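3. The Table and the Bag

3.1 Why we begin with the surface

It may seem a roundabout way to start a paper on packing, but we would like to spend a few pages on tables before we say very much about bags. When we first sat down to plan the Ovport study we had handles, gussets and bag depth on our list of things to look at, and the table was simply where the bags would go. Our participants had other ideas. In the very first round of interviews they talked about the table at length and with real feeling: how high it was, how far they had to reach, whether small things slid, and (a great favorite, this one) what to do about the line where two tops meet. By the end of June we had rewritten the interview guide to make room for all of it, and we are very glad that we did.

The work took place in the packing room at Zorningate, a neighborhood exchange where people drop off household goods and take home others in a bag they have brought or borrowed. Over the course of the study 105 people agreed to let us sit with them while they packed, and between them they gave us 1,306 packing episodes. We count an episode from the moment a bag is set on the table to the moment it is lifted off again, whatever happens in the meantime, and that includes the long chats, the changes of mind and the bags that were unpacked completely and started over.

3.2 The joined top

Zorningate's tables are plain ones. The tops are long and white, and they are pushed together so that people can work from either side. Depending on where one stands, and on the lamps and the time of day, the same white can look a little pink or a little blue, and several participants told us they preferred "the warm side" without being able to say which side they meant when we asked them to point. We did not pursue this further, although we would love to see somebody do so.

The seam is another matter. Figure 2 gives a view down onto two of the white panels, with the thin dark line of the joint running between them and the top of a tan canvas tote close by. Something that narrow is easy to overlook on a floor plan, and we had indeed left it off ours. In use it behaved like a border. People who packed alone tended to keep their goods on one side of it and the bag on the other, and people who packed next to a stranger treated it as a polite fence — nobody had drawn it for that purpose, but everyone seemed to understand it. One woman packing kitchen things for her son's first apartment put it to us this way: "I know it's all one table. I still don't put my cups over there."
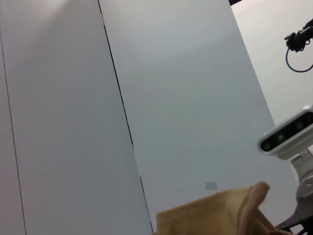 We heard versions of that remark from all kinds of packers, the quick ones as well as the slow ones, and it changed how we coded the episodes. Our first scheme recorded only what went into the bag and in what order. The revised scheme, which Teodor Solheim worked out over a very patient couple of weeks, also records where each item rested before it went in, and whether it crossed a joint on the way. We went back and recoded the early sessions from our notes. Where the notes were too thin to say, we left the field blank and kept the episode in the set for the analysis of order only.

Flat items gave people the most trouble near the joint. Envelopes, playing cards and thin paperbacks could catch an edge there when they were slid across, and after it had happened once most people began to lift such items instead of sliding them. Round items were less bothered by it than we had expected. A good many packers went further and used the line as a ruler, setting boxes and jars along it in a tidy row so that they could look over the whole lot before choosing what should go at the bottom. We grew very fond of this habit and started to call it "lining up," and the name has stuck in our codes ever since.

3.3 The bag as it stands

The canvas tote was the bag we saw most often, and it deserves a few words of its own. A soft bag has no settled shape until something is inside it. Set down with only a scarf in it, a tote will slump, and the top edge folds over or slopes off toward one corner, so that the packer has to hold the mouth open with one hand and work with the other. Most people dealt with this by putting a heavy, square thing in first. Books were the classic choice. A smaller number turned the top edge outward into a sort of cuff, and this held the mouth open nicely as long as the fabric was stiff enough to keep the fold. On the thinner bags the cuff crept back up while they worked.

Handles mattered in a way that we had not planned for at all. Flat webbing handles drop to the side and stay there. Twisted rope handles have a spring to them; they stand up in an arc, or curl over to one side, and a packer's sleeve or wrist can easily find its way into the loop. Some people tucked the rope down the outside of the bag before they began. Others seemed to enjoy having it upright and used it as a kind of signpost, placing the goods on the side that the handle leaned away from. When we asked about it afterward they were often surprised to hear that they had done so, and one gentleman asked us to let him pack the bag again so that he could watch himself (we did, and counted it as a separate episode).

3.4 A note on tidiness

We should say a little about how tidy the table was kept, as readers of an earlier draft asked about it. Zorningate has a house custom that the surface is cleared between packers, and by and large it was kept. Now and then a scrap of something stayed behind, and we noted these leftovers when we could. They had a small but quite charming effect. Packers worked around them, even when a scrap was flat and in nobody's way, and only a few picked them up. We take this as one more sign that people read a table before they use it, and that a plain surface offers them more to read than its makers may have had in mind.

The comparison room at Fonidau, described in Section 4, had a single undivided top of much the same height. We had hoped to use the same bags in both rooms, but the stock at Fonidau came from a different supplier, Kowalczyk, and ran a little deeper with shorter handles. For that reason we compare the two rooms only on where items were laid out before packing, and leave the order of packing to the Zorningate episodes alone. The layouts turned out to differ a good deal. Without a joint to line things up against, people at Fonidau spread their goods in a loose half circle with the bag in the middle, and they asked their neighbors far more often whether a thing belonged to them.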